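Divya Amin
I moved to a building with a shared laundry room in July and I've been keeping track of what it costs. A short thread.

The machines are Duvents. A wash is $3.25 and a dry is $2.75. You can't pay with coins anymore. You load money in the Skever app and hold your phone to the reader.

The app only takes set amounts. The smallest top-up is $10, so there is always money sitting in it that won't cover a full load. I have $1.50 in there now.

Since moving in I've spent $143. In my old place the washer was in the kitchen and I never thought about the price of a load. I ran it for three shirts if I needed them.

What I do now: one big load a week, cold water, everything mixed except new jeans. Towels go every other week. That cut my loads by half and I haven't noticed any difference in the clothes.

Drying is where the money goes. The dryer runs 28 minutes for one payment and that's not enough for towels. I take out the thin stuff after one cycle and hang up the rest at home. I bought a Fakska folding rack secondhand and it paid for itself pretty fast.

Spin speed matters more than I knew. The two washers by the door have a high spin button. The others don't. Clothes from the high spin ones come out a lot lighter and one dry is usually plenty.

Times. Friday after 9 pm is quiet. Sunday afternoon is bad, every machine is taken and people put your wet stuff on the folding table if you're five minutes late. Set a timer on your phone.

Small things go in mesh bags. I lost nearly a whole drawer of socks before I started doing that. Zip the bag all the way and don't overfill it or the middle doesn't get clean.

Delicates and anything with elastic I keep out of the dryer completely. Elastic goes slack after a while in high heat and those machines only have one setting that works.

Detergent: I use half of what the cap says. The Unnithan unscented one is fine. If your towels feel stiff, try less soap before you buy softener.

Last load of the week is the small stuff.
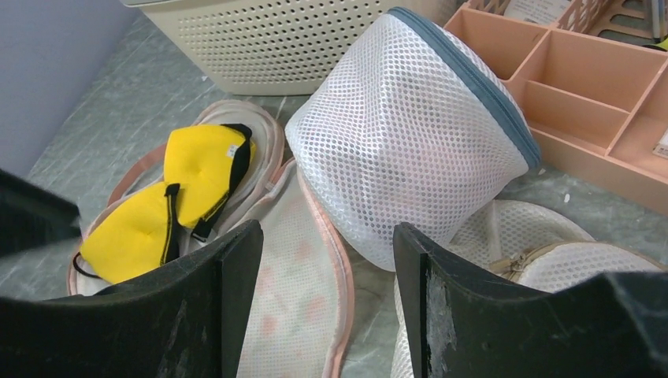

Tomasz
Check if Skever will refund the leftover balance when you move out. Mine did, but I had to email them twice and it took over a month.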